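Part-time Events and Dining Room Assistant
Fullcombe House, Femville

Closing date for applications: December 6, 2025

Fullcombe House is a small venue for lunches, wedding parties and local meetings. We are looking for a part-time assistant to help set up rooms, lay tables and serve food. The post is permanent after a trial period and reports to Anitha Murthy, who manages the dining rooms.

Hours and pay

The post is for 16 hours a week, worked over three days. One of these will normally be a Saturday. Shifts start at 9.30 in the morning or at 4 in the afternoon, and the rota is sent out two weeks ahead. We close for the first week of January and again for a few days in May when the floors are done.

Pay is by the hour and is the same for all dining room staff whatever their age. Tips are shared equally between the kitchen and the dining room and paid with your wages. You will get a meal on every shift and paid holiday in line with your hours. Staff parking is behind the old stables. The last bus back to town leaves before the end of most evening shifts, so please think about how you would get home.

What the work involves

You will set out tables and chairs from the plan for the day, cover the tables, and put out plates, glasses and cutlery. During service you will carry food from the kitchen, clear between courses and keep the water jugs filled. Afterwards you will help to strip the tables, sort the linen for washing and put the room back for the next booking. The largest room seats 155, and on those days everyone helps with everything.

You will also answer the telephone now and then and write bookings in the diary. There is no bar work in this post.

Our cloths are kept folded in the linen room by size and colour. Dark grey is used for the smaller tables.
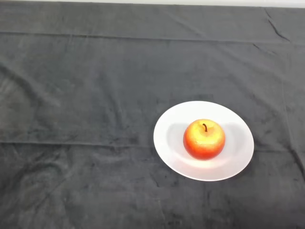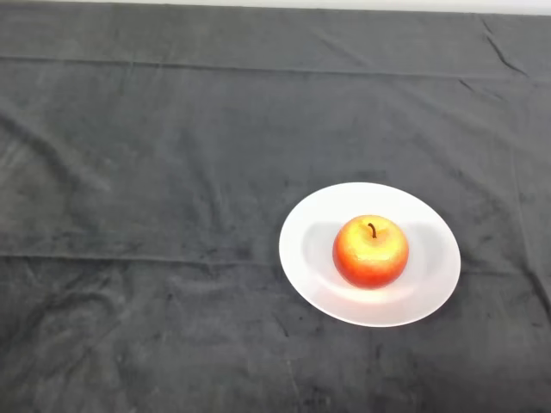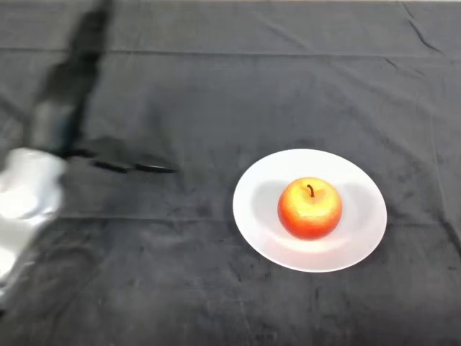

Dark grey cloth on the table.

Who we are looking for

You need to be 18 or over, able to stand for most of a shift and able to lift a stack of plates. You should be polite with guests and willing to ask when you are not sure about an order. Experience in a café, canteen or hotel would be useful but we will train the right person. A food hygiene certificate can be taken in your first month and we pay for it.

Guests often ask staff about allergies. You will be shown how our allergy sheets work before you serve, and you must never guess an answer.

How to apply

Send a letter of no more than one page, with the names of two people who can give you a reference, to Fuad Demissie at the Fullcombe House office. Please quote reference 1498 and say which days you cannot work. A CV is welcome but you do not have to send one. You can also hand your letter in at the side door on weekday mornings.

Interviews take about half an hour and include a short walk round the rooms. If you are invited, bring proof that you are allowed to work in the UK. We reply to everyone who applies, normally within 7 working days of the closing date.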